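[avalbridge-enduro] Re: Minimum stop time at Dorkstead, are we keeping it?
From: Thilini Abeysekara
To: avalbridge-enduro list

On the Avalbridge endurance kart list, the Moruna team wrote:

> Hi all,
>
> Before entries open for the August race at Dorkstead I'd like to ask
> whether we are keeping the minimum time for driver changes. Last year
> it was two minutes from the pit entry line to the pit exit line, and
> I know it was brought in with good intentions, but I have to say that
> from our side of the wall it took a lot of the fun out of it. We
> practiced our changes all spring in my driveway. We got good at them!
> Then we sat in the lane with a kart that was ready to go, staring at a
> stopwatch, next to teams who had done no practice whatever and were
> having a sandwich.
>
> I would also like to know how the time is going to be measured. Last
> year we lost a lap for leaving early when our own watch said we were
> fine. I'm not looking to reopen that, it's done, but I don't want to go
> through it again.
>
> And while I'm typing, could somebody please say what we are doing about
> ballast for the lighter drivers? I have two kids moving up from the
> junior class who want to know if they need to start eating.
>
> Ron
> (Moruna, kart 28)

Hi Ron, and hi everybody,

Sorry it took me a few days to get to this. I wanted to look at my old lap charts before I opened my mouth, and the lap charts were in the box under the other boxes, and you know how that goes. I ended up reading the whole of last summer's race over again at the kitchen table with a cold cup of tea, and I had a lovely time, and I did in the end find the part I was looking for.

I'll start with the stop time. I was one of the people who asked for it, so it's only fair I should be the one to stand up for it, or at least explain what was going through my head. The year before we had it, changes were getting quicker and quicker, and there was that moment when a kart came back into the lane while the one in front was still being pushed out of its box, and the outgoing driver had one strap of his rib vest hanging loose and was trying to do it up while steering with his knees. Nothing came of it. But I was standing right there with the board in my hand and I did not like it one bit. The lane at Dorkstead is narrow to begin with, and it gets narrower past the fuel area, where the fence kinks in. Two karts side by side is already a squeeze, and if you add a person leaning over with a seat insert then someone's going to get a bumper in the shin.

So that's why. I don't think it had much to do with slowing anyone down for the sake of it. I do take your point about the driveway practice, though, and I'll tell you it has bothered me as well. A team that has put the work in ought to get something for it. When I was driving, we had one fellow who could swap a seat insert in the time it took me to get my gloves off, and we were so proud of him, and we'd have been very cross if you'd told us to stand there and wait.

What I'd like to suggest is something in between, and please pull it apart if you see a problem. We keep the two minutes for any stop where fuel goes in. The kart has to be off and the driver has to be out of it anyway, so there's plenty to do and I don't think anyone feels they're sitting around. For a driver change without fuel we drop the minimum time altogether, but the kart has to be stopped dead in its box, engine off, with both drivers standing on the ground at the same moment before the new one gets in. A marshal raises a hand when they've seen it. No stopwatch needed! A quick team can be quick, and nobody is doing up a vest on the way past the fence. I believe one of the Martinelli Cup rounds was run this way a while back and I remember it being quite fun to watch, with everybody hopping up and down next to the kart waiting for the hand to go up.

The weak spot, as I see it, is that we'd need a marshal for more or less every pair of boxes. If we get 13 karts, as we did last year, that's a fair few people standing in the sun for a long afternoon. I'm happy to be one of them. My knees won't let me drive a full stint these days, but they're fine for standing, and I own a very good hat.

On the timing, Ron, I'm afraid I have to tell you what I found in the lap charts, and I hope you'll take it in the spirit it's meant. Your watch was probably right and so was ours. We were starting the clock when the front axle crossed the painted line at pit entry, and from where your crew was standing behind the tire stack you can't see that line, you can only see the cone next to it, and the cone had been knocked back toward the track at some point before lunch. I have a note in my own handwriting that says "cone!!" with two exclamation marks, and then I suppose something else happened and I never did anything about the cone. So part of that is on me and I'm sorry. It doesn't change the result, and you've been very gracious about it, but I didn't want you to go on thinking your crew couldn't read a watch.

For this year I'd like to have one clock that everyone can see. The big digital one that lives in the scoring hut would do it if we can hang it off the end of the hut roof facing down the lane. It needs a longer cord than it has. If anybody has an outdoor extension cord they'd be willing to lend for the day, please write your name on it in large letters and bring it along, and I'll see that it goes home with you again. (To whoever left the orange one behind: it's in my garage, it's been very useful, and you can have it back any time.)

Now, ballast. The rule as it stands is that the driver gets weighed in full gear, and the lead goes on the kart, bolted to the seat, and not in anybody's pockets, please. We had pockets one year. For a team where the drivers are all different sizes it's a nuisance, as you can't be bolting and unbolting lead at every change, and most people get around it with a seat insert that has the weight built into it. Your two juniors won't need to start eating, although I never knew any at that age who needed telling. If they come over and find me on the practice morning I'll walk them through weighing in, and they can try one of our old inserts to see if it fits. It's blue, it smells a bit, and it has been in a great many races and won none of them.

One more thing while I have you all, and then I'll let you get on with your evening. I've been asked twice now about the start. We're staying with the rolling start. I know the run-across-the-track kind makes a nicer picture, and I know some of you have been working on your sprinting, but the surface by the grandstand side is still lumpy where the drain was put in and I can just see somebody going over on an ankle before the race has even begun. The pace kart will bring you round, and please do stay in two rows through the last corner this time. Last year it was more of a crowd than two rows. From the tower it looked like people getting off a bus.

If you have thoughts on the driver change idea, write back to the whole list and not only to me, so we can all see it. I'd like to have it settled before the entry form goes up, and I'd especially like to hear from the newer teams, who tend to keep quiet because they think the rest of us know what we're doing. And if you think I've got it all wrong, say so, I've been told that by nearly everybody on here at one time or another and I still bring the lemon cake.

Ron, give my best to the crew, and tell the kids I'm looking forward to seeing them out there. Kart 28 sounded wonderful in the last hour last year, whatever you did to that exhaust.

Warmly,
Thilini

P.S. The gate at Dorkstead will be open from 7 in the morning on race day. Please don't come at 6 and park on the verge. The neighbor is a very nice woman and I'd like her to go on being one.
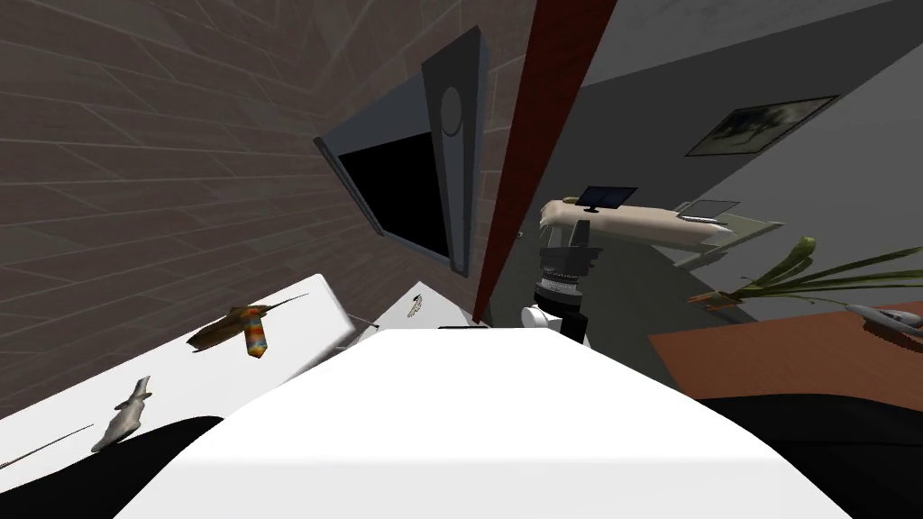
Render: TV on the brick wall, dark red pillar, framed picture on the gray wall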